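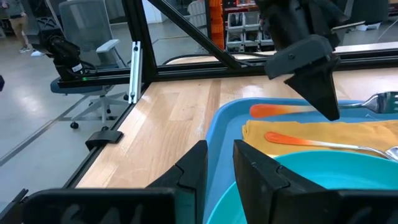 Our two-arm table setter quit on us at place setting 364, and what a great fault it was to chase! Karside (our name for the pair of arms) had been laying out trays for days when the wrist camera feed started freezing in the middle of a reach. The arm kept moving on the last good view it had, so a finger could come down hard on whatever was under it. With a fork and a spoon lying in the same blue tray, and the other arm's fingertip hanging just over the fork handle, there isn't much room for a stale picture.

Josphat Lema found the freeze by lining up 48 logs on one long screen. Every stall came with the wrist turned well over, and flexing the camera cable by hand brought it on again. I may have cheered.

We've swapped the cable, given it a longer loop, and added a check: if the view is more than 5 frames old, both arms stop where they are. Upendo Mohamedi wrote that part and it works beautifully on the bench. Hands stay outside the rails whenever the arms have power, same as before.

Next comes a run of 1,000 reaches with the new cable. If you saw the same thing on your own setup, please write to Upendo, she'd love to compare logs.

Posted 3/2/26 by Imani Mushi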